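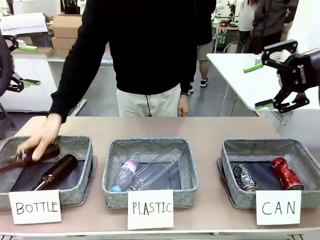
Can a robot do your recycling yet?

wlangat
Okay, Saturday rambling. I've been reading up on arms that sort bottles, plastic and cans, and I think we're closer than people admit! My recycling is a mess, 30 seconds of standing there every night going "is this one plastic?" I'd hand that over tomorrow.

melati_t
Sorting on a table is the easy part. My kitchen has a dog, a toddler and over 27 things on the counter. Call me when it can handle that.

wlangat
Sure, but chores are made of easy parts.

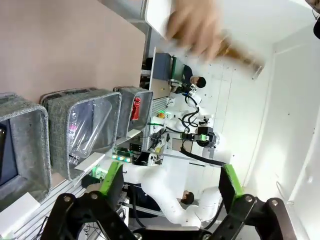 And people keep moving stuff while you work, so a machine that copes with hands getting in there is most of the way to my kitchen - I'd take slow and boring over fast.

ridwanh
We tried an arm at the Handilum shop for sorting offcuts. Fine for eight minutes, then it wanted a human. I like it, but I wouldn't fire the broom.

yanti_k
@ridwanh same at Hisetau, except ours got better by December. Crushed stuff is what kills it.

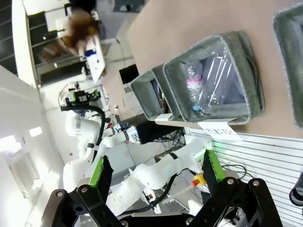
The PLASTIC bin, from the gripper's side

melati_t
Okay, crumpled plastic is a fair test. Still not buying one.

wlangat
Give it eight years and I'll ask you again, lol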